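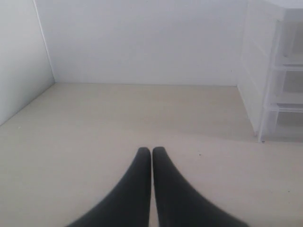

Huvville Camera Club: minutes, more or less

Search this site Go

Posted 9/3/23 by Oğuzhan Akgül

I'm taking the minutes again, so you get them my way (sorry to anybody who likes them numbered). We started late while people hunted for the good chairs, and I read out last time's minutes fast enough that they were approved without changes.

First up was dues. We've been at 30 dollars a year for as long as I've been a member, and the hall rent is going up in December. I said I'd rather pay a bit more than lose the kitchen, and most of the room felt the same way! We left it at 30 for now and will vote next time.

Then the big one, the winter show. Cruzado Frames can do us 70 plain black frames if we order early. I love this idea, everything matching for once, but it does mean all prints have to be the same size, and that got people going.

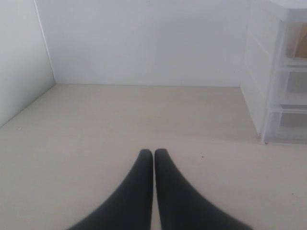

Matum asked whether panoramas would be left out altogether, and said a long print trimmed to fit a standard frame might as well stay in the drawer. Fair point, and there was a lot of nodding. After plenty of back and forth we agreed that each member can hang 2 prints in the club frames, plus one odd size if they bring their own frame and their own hooks. Passed with 3 against.

I also brought up labels. Last year mine had the wrong title on it all weekend (it was a heron, folks, not a crane), so this time please type your own and email them to me with your name the way you want it spelled.

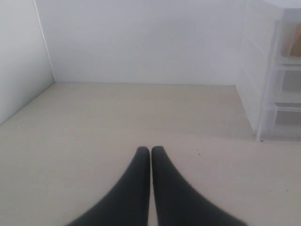 While we were on the subject of email, I still have old addresses for a bunch of you, so if you didn't get the notice for this meeting, write to me and I'll fix the list.

Loaner gear: the club's Nikon is back on the shelf, but the charger isn't. Check your bags, please! The tripod needs a new foot and I'm going to look for one online.

Next outing is the river walk, early start, bring coffee. We wrapped up after that and I took the leftover lemon bars home.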